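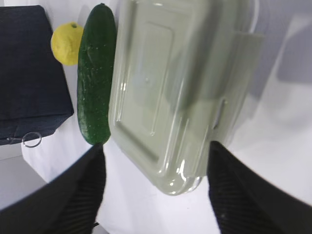
The second part of the grant was spent on the food storage work in the Tambunan kitchen, as we agreed with Zullier in March. Before, families received their vegetables in thin bags, and many complained that the food was spoiled after a few days. Now we lend plastic containers with a lid. The pale green model has a raised border on the lid and a flange or locking tab on the side, and a cucumber as long as the one next to it must be cut before it is packed. We have written this on the instruction sheet, because several families asked us about it.

**Position on 5 May 2022**

- Containers bought: 500
- Families who borrow them: 60
- Spent until now: 3531 euros
- Kitchens taking part: 2 (Tambunan and Bulico)

The Bulico kitchen started later than planned. The shelves came with the wrong brackets and we had to wait for the new ones. Benjie Maglaya has now put them up and the containers are stored there by size.

One difficulty remains. Not all containers are returned on time, and we do not want to ask the families for a deposit. We would like to discuss with you if a part of the transport money can be used for collecting them. The invoices from Pistov are attached to this report.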